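Week 4 handout: How silk flowers are sold and priced

Welcome back, everyone! Last time we got as far as the wholesaler's door, so tonight we step inside and look at the stock (bring a calculator if you own one, and please read the Kovetska chapter before the May session).
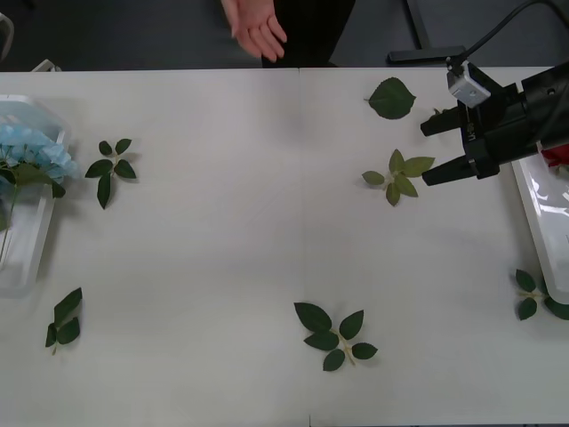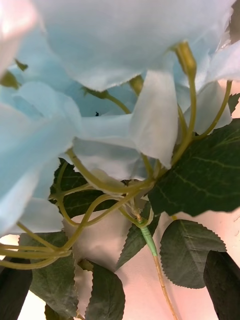
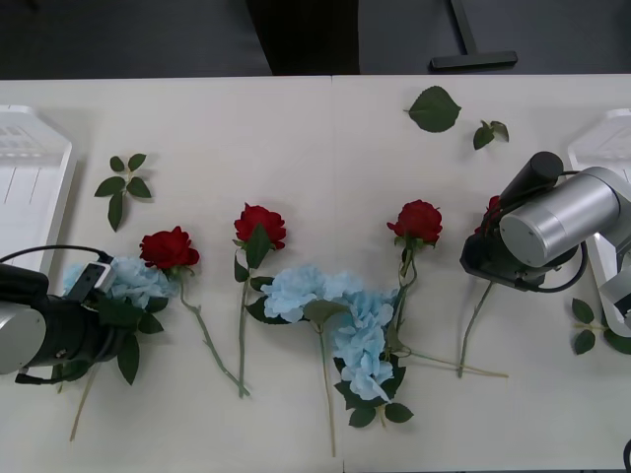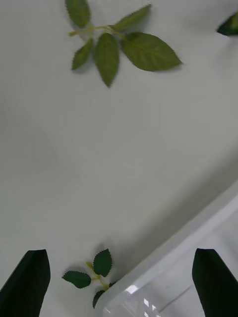
Artificial flowers and foliage. The second picture shows light blue fabric petals at close range.

Wholesale terms. A wholesaler such as Berent sells by the bundle, and a bundle is 12 stems unless the list says otherwise – do check, because greenery is often bundled differently from blooms. The unit on the price list is nearly always the bundle, and every year someone in this class works out a lovely profit on the wrong unit!

Worked exercise. Kesora, our pretend-budget gift shop, orders 3,404 stems for the spring season. It sells 1,000 in the first month and sets aside 407 for window displays. How many are left to sell? (You should get 1,997.) Now suppose the display stems come back faded and have to go at half price. Where would you put that loss in the books, under stock or under advertising? I have heard good arguments for both, and I'd like to hear yours.

Markup and margin. Markup is figured on what you paid, margin on what you charged. A stem bought for $2 and sold for $4 has a markup of 100 percent and a margin of 50 percent.

For next time: Hughes, chapter on seasonal stock, and the short problem set at the back.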